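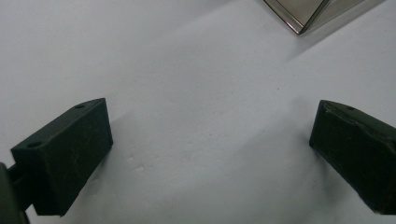 Fingers open over the bench, nothing between them. Metal corner at the top.

# Bench chores, part 2: what a two-finger gripper can be taught

The question we keep getting from the shop floor is whether a machine can take over the small jobs at the end of a shift: putting trays back, wiping down, sorting offcuts, folding rags. Our answer after a year of trying is "some of them, slowly". This page belongs with the Stimard bench notes and covers the hand-held tool only. The fixed arm, Erel, has its own page.

Posted Dec 23, 2023 by Indira Bangera, with corrections from Conall Quinlan.

## About the view

The picture at the top is from the tool's own camera, and it is all the policy gets. There is no overhead view and no depth channel. A person holds the tool and does the chore by hand, and the recording is used to train the arm. Anything the operator knows from looking around the room is lost unless it also passes in front of the lens.

Several things in that one view matter for chores:

- **Fingers.** Dark green, close to black, with small round holes in the top faces. The contrast against a pale bench is high, so finger position is easy to recover. On a dark bench mat it was much worse.
- **Wear.** The left finger has pale scratches across its inner side, and the right one is rough along its upper edge. Venkatesh Chowdary wanted new fingers fitted before every session. We stopped doing that in March. A policy trained only on clean fingers did poorly once they were marked.
- **Bench surface.** White, matte, nearly featureless. Good for finding objects, poor for judging height. The soft grey shadow under each finger is one of the few cues to how close the tool is.
- **Metal.** Only a lower corner is in view, probably of a stainless-steel tray or box, with bright lines along its edges. Reflective edges are still our most common cause of a missed grasp.

## Where the chores stand

The current set holds 1,785 demonstrations, of which 1,505 passed review. Thirumalai Krishnan did the review and rejected mostly for operator hesitation — long hovers teach the arm to hover.

**Returning trays to a rack.** Usable. The arm is slower than a person and needs the rack bolted down. It handles full-size trays better than small ones.

**Sorting offcuts by size.** Usable on a plain bench with good light. Fails when pieces overlap.

**Wiping down.** Partly. The arm will cover an area, but it has no idea whether the area is clean. Bijan Shojaei is trying a second pass triggered by colour change.

**Folding rags.** Not yet. The Achari policy finished 2 folds out of 42 attempts, and one of those was generous scoring.

**Emptying a bin.** Not attempted with this tool. The fingers are too short and the load is over the limit for the wrist.

## Notes for anyone repeating this

Light the bench from more than one side. Uneven shading is tolerable in training data, but the lamps at the Istar site cast hard shadows and the policy treated them as objects.

Don't clean up the recordings too much. We cropped out approach segments early on to save storage, and the arm then had no behaviour for the time before the object came fully into view. Those segments are back in.

Rag results will be rerun with the longer fingers.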